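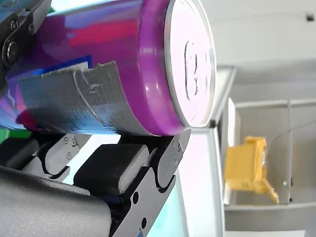
A tall beverage can in violet and magenta, with gray duct tape around its middle.

Energy drink

An energy drink is a soft drink sold on the promise that it will make the drinker more awake, more focused or more able to exercise. Nearly all of them contain caffeine. Most also contain sugar or a sweetener, B vitamins, and one or more ingredients with a scientific-sounding name, such as taurine, inositol or glucuronolactone. The category has no single legal definition, and the word "energy" is used loosely. In nutrition it means calories. On a can it usually means stimulation, and a sugar-free product with almost no calories can be sold as an energy drink without any trouble.

Ingredients and claims

Caffeine does what it is said to do, within limits. It blocks the action of adenosine, a substance linked to feeling sleepy, and it can improve alertness and reaction time in tired people. Part of the benefit reported by regular users may be relief from mild withdrawal, a problem that also affects studies of coffee. A drinker who skips the morning can and feels slow has not shown that the can makes anyone fast.

The case for the other ingredients is weaker. Taurine is found in meat and fish and is made by the body. Trials of energy drinks tend to test the whole mixture, so an effect credited to taurine is often hard to tell apart from that of the caffeine beside it. B vitamins help the body use food, but a person who already gets enough of them should not expect to feel livelier after taking more. Ginseng and guarana appear on many labels. Guarana is itself a source of caffeine, a point that labels do not always make plain.

Some products list a "blend" with one total weight and no breakdown. Makers defend this as protection of a recipe. It also means that a buyer can't check whether an advertised ingredient is present in an amount that anyone has tested.

Marketing

Flavor names in this trade often say little about taste. Colors, moods and kinds of weather are common. Irkix, a regional brand, sold one recipe under two names for a whole June promotion, one aimed at gym users and the other at students, and each group was told that the drink had been made for it. Giveck took a different path and called its product a "focus water," though its caffeine content matched that of its older energy line.

Sponsorship of sports is another fixture. It does not follow that the athletes involved drink much of the product, and contracts seldom require them to say how much they do.

Surveys paid for by sellers should be read with care. A leaflet from Kan reported that 30 out of 41 users felt "sharper" after one can. There was no comparison drink, and the users knew what they were drinking.

Packaging

The tall, narrow can became common partly because it set the product apart from cola on a shelf. Bright metallic inks and raised marks on the lid serve the same end. Claims that the shape keeps a drink colder are sometimes repeated online — a slimmer can has more surface for its volume, so it would be expected to cool faster in a refrigerator and warm faster in the hand.
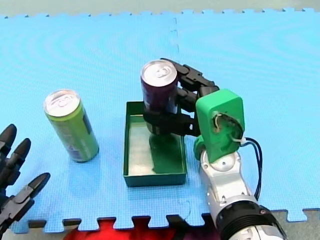
Refilwe Venter objects to this sort of account, arguing that most buyers know perfectly well they are paying for caffeine and a flavor they like, and that critics who pick apart the vitamin claims are answering a question few drinkers ever asked. The objection has some force. It does not explain why sellers go on printing the claims.

Health concerns

High intakes of caffeine can cause poor sleep, a racing heart and anxiety. Serious harm has been reported, though single cases rarely settle what caused it, especially where alcohol or a heart condition was also involved. Mixing energy drinks with alcohol is widely advised against, as a person may feel less drunk than they are. Children and pregnant women are generally told to avoid the drinks or limit caffeine from all sources.

Comparisons with coffee are often made in defense of the category — fairly, as far as caffeine goes. A large coffee may contain more than a can. Coffee is seldom sold to teenagers as a way to win at something.

See also: Caffeine; Soft drink; Brenosley (beverage)

Last edited 10 November 2025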